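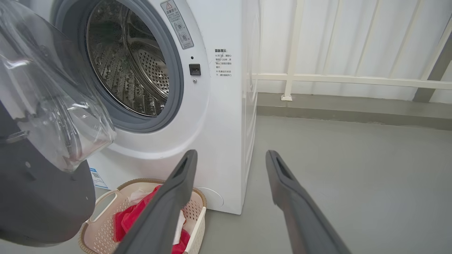

Stays > Pladlow Cottage > Your questions

Print this page | E-mail this page

I'm Krystyna Urbańczyk and I let the cottage myself, so these are the things people really do ask me!

Is there a washing machine?
Yes, a front loader. Tablets are under the sink — help yourself, but please keep to the short wash after ten at night (the bedroom's right above).

Can we bring the dog?
One dog, £20 a stay. Two if they're small and you ask me nicely first.

How far is the beach?
It's 800 metres down the lane to Plimircombe sands, and it feels like double that coming back up with a windbreak.

Is there a bus?
The 205 stops by the chapel, but I wouldn't plan a day out around it before April.

What time can we get in?
Four o'clock. If you're early, leave your bags in the porch and go to Prulten for chips.

Do you take a deposit?
Just 20 per cent when you book, and the rest a month before you come.

Updated May 7, 2023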